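The Grocery Shelf That Isn't There

Somewhere on a server in Helbridge, a robot is failing to pick up a box of pudding mix. It has been failing since six in the morning. By lunch it will have failed in 800 slightly different kitchens, under lighting that ranges from operating theater to haunted basement, and not one grain of pudding will have been spilled, because there isn't any.

I had driven four hours to see this. The Drarkard lab occupies the upper floor of a former glove factory, a coincidence the staff has heard enough jokes about, and what a visitor gets to see there is mostly people looking at monitors. There is a real robot. It was under a bedsheet when I arrived, like a parrot.

The project is called Homivier, and its subject is clumsiness. For years the usual way to teach a robot to handle household goods has been to show it good examples. A person guides the arms through a tidy grasp, the machine records the tidy grasp, and after enough of them it can produce a tidy grasp of its own, provided the soup can is more or less where soup cans have always been. Nudge the can two inches and the thing goes to pieces. It has never seen a bad start, so it has no idea how to get out of one.

Homivier's answer is to begin with the bad start. Each practice run opens at a moment when something has already gone a little wrong. A carton is leaning. A thumb has arrived before the fingers did. A box that ought to be in the palm has skated off at an angle. The robot is dropped into the middle of this, the way you or I might be dropped into the last ten minutes of somebody else's dinner party, and told to make the best of it. The team calls these openings "spills." They are made by taking a perfectly decent grasp and spoiling it by a measured amount, and the amount is set on a dial that goes from zero to 7.

Zero is a clean table. Seven, I was told, is a toddler.

The trick is in who gets to turn the dial. In earlier versions the researchers did it, on a schedule, and the results were poor. Too gentle and the robot learned nothing; too rough and it learned to hold perfectly still, which in simulation is a surprisingly good way to avoid being marked down. Now a second program does the spoiling. It watches the first, and it is rewarded for finding messes that the robot can fix a little less than half the time. It is, in effect, a professional nuisance. After a night of being pestered by it, the robot is put back on ordinary tables and graded on those.

The grading is the part the lab is proud of. On a test of 200 arrangements of groceries that neither program had met, the robot raised on spills cleared 100 more than the one raised on good manners. I asked how many the well-mannered one had cleared. There was a pause, and somebody went to get coffee. The answer was 62.

Watching a run in progress is oddly tense. Everything on the screen has the calm, scrubbed look of an airport at dawn, and in the middle of it a large white hand is trying to come to terms with a small red box.
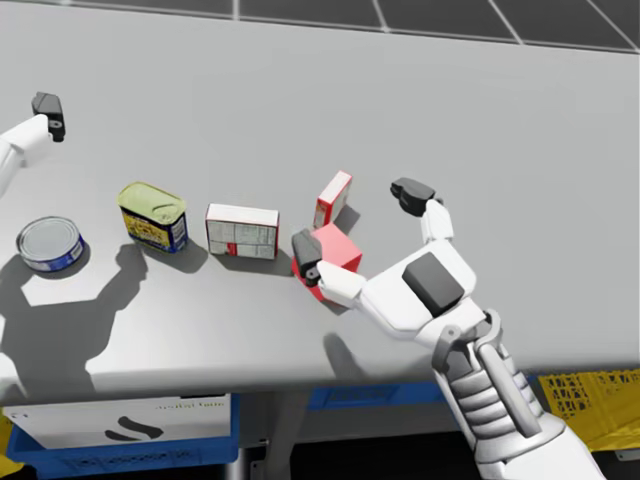 One moment in a simulated Homivier run, with a dark fingertip against the side of a tilted red box.

I watched for most of an hour and found myself leaning, as people do at bowling alleys.

Whether any of this survives contact with a kitchen is another matter. Simulated cardboard doesn't get soggy. Simulated cans have never been stored next to a leaking bottle of maple syrup. Friction in particular is a number somebody typed, and the person who typed it was cheerful about having guessed. The lab plans to move the method onto the machine under the bedsheet in November, using arms built to the same proportions and a cupboard's worth of goods from the supermarket down the hill.

They have borrowed a measure for the occasion, the Czerwiński score, which counts how often a robot makes a situation worse before making it better. A low score is considered desirable. I worked out my own on the drive home, using the previous evening's attempt to get a casserole dish out from under three other casserole dishes, and I would rather not publish it.

Before I left, someone lifted a corner of the sheet so I could see the hand. It was bigger than I expected. On the bench beside it was a box of pudding mix, chocolate, unopened, with one corner already dented.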